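Working with the folding tools: your questions

Signe Moen looks after training for the home visits crew at Posto, and these are the questions she gets most from new starters and from people moving over from the laundry floor. If yours isn't covered, write it on the whiteboard near the kettle. We love a good question!

What is the work, in everyday words?
You go into a home with a pair of hand-held grippers and do ordinary tidying with them: folding clothes, stacking them, straightening a bed. The grippers record how you did it, and the recordings are used to teach the folding arms back at Huenchumán. You're the one who knows how a T-shirt wants to be folded. The arms are learning it from you.

Is this going to take jobs off the laundry floor?
Fair question, and it comes up every intake. There were 16 of us on the floor before the arms came in and there are 16 of us on the payroll now, but the jobs have moved. The arms took over flat towels and pillowcases, which was the part that wrecked everyone's shoulders. Five people now do home visits full time. The rest sort, check, mend and deal with anything the arms drop or bunch up (plenty, still!). If your role is going to change, you get told in person by Oriana Cáceres and you get paid training time for it.

Do I need to be good with computers?
No. Dardo Ledesma spent most of his working life on the presses and he's now one of our smoothest recorders. If you can use tongs at a barbecue you have a head start.

How long until it feels normal?
Your first few shirts will be terrible. Sleeves are slippery and you'll want to put the grippers down and just use your fingers. Most people settle by the end of their first week. Domingo Ledesma keeps a running tally of his own folds and was up to 1248 in September, and he says hoodies still get the better of him.

Why go to homes? Couldn't we do it all on a bench?
We did, for the first stretch, and the arms got very good at folding on a bench. Then they met a soft quilt with lumps in it and fell to pieces. Real bedrooms have mixed colours, odd lighting, black clothes piled on black clothes, and cords that look a lot like drawstrings. It's all useful, and to be frank it's the most interesting part of the job.

Should I tidy the room before I start?
Please don't. Leave toys, chargers and bedding where they are unless the householder asks you to shift something. Work on the clothes you've been given.

Who decides which homes we go to?
Householders sign up through Murkamov and pick their own times. We have 153 on the list. They can stop a visit whenever they like, and they can ask for a recording to be deleted afterwards. Amancay Cáceres handles those requests and she's quick.

What if I make a mistake on a recording?
Keep going and fix it the way you naturally would. A crooked fold that gets pulled straight is worth having. If you knock something over, stop, sort it out and tell the householder.

Are my recordings used to rate my speed?
No, and that's written into the site agreement. Supervisors can't pull up fold times by name in Wirer. You can see your own if you're curious.

My wrists are sore. What should I do?
Say so early. Swap the pads for the softer set, take your breaks in full and ask to trade a visit for a checking shift. No one loses hours over it.

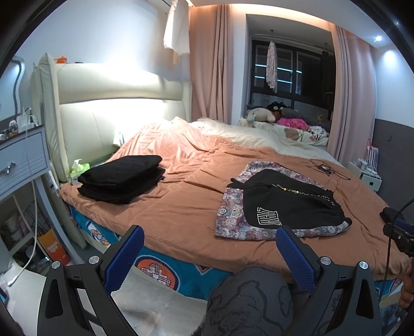

Bedroom visit, with clothes on the quilt and grippers at the bedside.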